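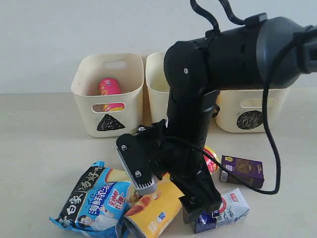 How to test whether a robot arm can put away your groceries

Sorting groceries is one of the first chores people ask about when they see a robot arm at work, and it is a fair way to find out what an arm can and can't do. It needs no power tools, no hot stove and nothing breakable. You want a table, a few baskets and a mix of packages that behave differently when they are squeezed. A bag of instant noodles, a small juice box, a milk carton and a bread snack in a shiny-edged bag make a good first set. Mark the front of each basket with a plain shape in black marker, such as a triangle or a filled-in circle, so that you can write your sorting rules down and stick to them.

What you need

A tabletop arm with a two-finger gripper
Three plastic baskets, all the same color
Grocery items in bags, boxes and tubes
A notebook or a spreadsheet
A clear table with a wall behind it

Step 1: Write the rule first

Decide what goes where before you switch anything on. Keep it simple. Tall tubes go in the triangle basket, drinks go in the circle basket, and bags go in the one between them. If you change the rule halfway through, start the count over.

Step 2: Lay out the items

Put the items within easy reach of the arm and leave the baskets farther back. For the first runs, leave a hand's width between packages. After that, push them together and let a few overlap. The second layout is much closer to what comes out of a shopping bag, and it is where most arms start to struggle.

Step 3: Check the cable

Move the arm by hand, or at its slowest speed, through the longest reach it will have to make. Watch the cable the whole way. A loop that hangs low can drag a carton over, and one that is too tight will pull on the joint.

Step 4: Run it and write down every try

Give the arm 2 tries per item, then move on. Note whether it picked up the item, whether it dropped it on the way, and whether it landed in the right basket. Keep those three results in separate columns.

Petronella Chauke ran this test on the Losside arm in March and logged 920 tries. Her runs with spaced-out items took 49 seconds per item. A person doing the same job at the same table took 19 seconds to clear the lot.

Step 5: Look at the misses

Soft bags fold when the fingers close, and the arm lifts a corner that slips out. Flat cartons are hard to get under. Juice boxes are easy to grip but tip over if the finger touches the top first. Try a lower approach and a slower close before you blame the software.

So can it do the chore?

Partly. An arm that is set up well can sort a spread-out table if you aren't in a hurry. With a pile, expect to step in - mostly for bags lying under other bags. Unpacking the shopping bag itself is a separate test, and we would leave it until the pile works.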